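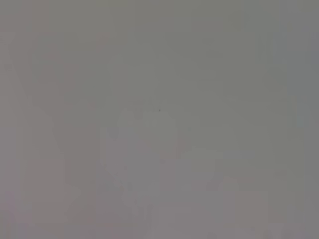 Photo: Agnese Dambrauskienė, wrist camera view, Kaewsai project

Home | Methods | Sensing | Grasping | Index

Kaewsai method

The Kaewsai method is a way of teaching a robot arm to keep working when its wrist camera can make out very little. It was developed at the Vumstead robotics lab by Duangjai Chantharasri and Marlene Kasten, and it takes its name from the street where the two of them first shared a workshop.

Background

A camera mounted at the wrist is a lovely thing to have while the hand is still on its way to an object, but views like the one at the top of the page, all soft grey with barely an outline in it, give a controller precious little to go on. Earlier programs tended to treat every view as equally trustworthy, and so an arm might swerve off after a patch of brightness that meant nothing at all.

How it works

Each view is given a score for how much usable detail it holds. A pale, blurry patch counts for next to nothing, and a single dark speck isn't allowed to count for much either, however crisp it looks beside its neighbours. When the score drops below 20 on a scale of 77, the arm leans on its joint positions and its sense of touch instead, and slows down a little – much as you or I might when feeling for a light switch in an unfamiliar hallway. Once the detail comes back, so does the camera's say in things.

Results

The first long trial ran to 2631 grasps on a Kekon arm, and was written up by Kasten in May with a good deal of help from Natalina Bellini, who had labelled the views by hand. Dropped objects fell by nearly a third compared with the lab's older controller. Clear plastic remained troublesome, and still does.

Later work

Auður Arnardóttir has since adapted the scoring for Miltix, a smaller two-fingered gripper whose camera sits closer to the fingertips. Her version looks back over the last eight views before it makes up its mind, so the arm behaves more calmly near the threshold.

Last updated: December 5, 2019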